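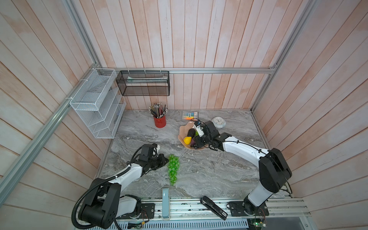

Lemon, avocado and eggplant in a peach-coloured shell bowl, with artificial grapes alongside.

The desk that is also the fruit stand

Imani Quintanilla keeps pencils and produce on the same table. Her Skernell flat has one decent surface, grey with a marble pattern, so the red pencil cup and the highlighters go to the back and the bowl sits in front. Paper goes up on the wall in a white wire organizer. She paid $69 for the lot at Kapoor in October, and the grapes were $8 extra.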